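Open Shelves, Closed Doors: Fitting Out a Low Divider Unit

The low shelving unit has become the default piece for large rooms with hard floors and high ceilings. It marks a boundary, it stores things, and it can be seen over. In converted industrial space, where full partitions mean rerouting light and ventilation, that combination is difficult to improve on for the money.

Svenja Danzer has specified such units for Desoro for nine years, mostly in former workshops. Her starting point is the back panel. A unit without one racks under sideways load, and loose items pushed in from the front end up on the floor behind. A panel set into a groove on all sides stiffens the carcass. A panel pinned to the rear edge does less, and the pins work out over time where the unit is dragged instead of lifted.

The ceiling matters more than buyers expect. Profiled metal sheet reflects sound and light in equal measure, and a row of shelving at waist height does nothing for either. Danzer puts soft goods in the open bays for this reason: bags, folded cloth, anything that absorbs a little.

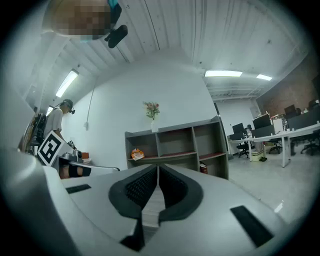

How deep should an open cubby be?

For mixed household goods, 39 centimetres is a sound working depth. Anything deeper and small items migrate to the back, where they are hard to see and harder to reach. Shallower bays suit books and boxed stationery.

Width is a separate calculation. Particleboard of ordinary thickness will sag across a wide bay if it is loaded evenly and left, and the sag is permanent. Two remedies are available: a vertical divider, which shortens the span, or a stiffening rail under the front edge. The divider is cheaper and has a second use, in that it stops a stack of soft goods from slumping sideways. Marlies Moser, who runs the joinery shop at Kunlow, cuts her bays to unequal widths on purpose. A wide one takes trays and flat parcels. A narrow one at the end of the run takes upright items that would fall over anywhere else.

The finish inside the bay deserves its own line in the order. Where the base and the back are the same colour, a dark item placed well in is easily missed. Moser lines her bases in a warmer shade than the carcass. The contrast gives the eye a clear front edge to aim for when putting things away. 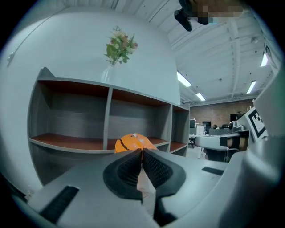 Soft packaging is the most awkward thing to store on an open shelf. It has no fixed footprint, it slides, and it holds whatever shape it was last squeezed into. Sharada Hegde, who plans storage for the Sorkmont workshops, allows one pouch to a bay unless there is a bin to hold them upright. The crumpled orange one in the middle cubby sits right at the front, which is where she wants such things: within reach, and easy to spot against a reddish-brown base. Pushed to the back, the same pouch would need an arm in up to the elbow. She leaves the neighbouring bays clear until the main items have been given places.

The top surface is usually treated as spare capacity, and this is a mistake on a divider. Weight up there raises the centre of gravity, and anything tall blocks the sightline the unit was chosen to preserve. Hegde allows one light arrangement and nothing else. Artificial stems have the practical advantage of needing no water, so a knock does not soak the bays below.

Closed cabinets belong at the bottom of the unit, with the heaviest contents. Check that the doors clear the floor once the feet have been adjusted, as 2 millimetres is easily lost on an uneven slab. A unit against a wall should be fixed to it. A freestanding one should be loaded from the bottom up and emptied in the reverse order before it is moved.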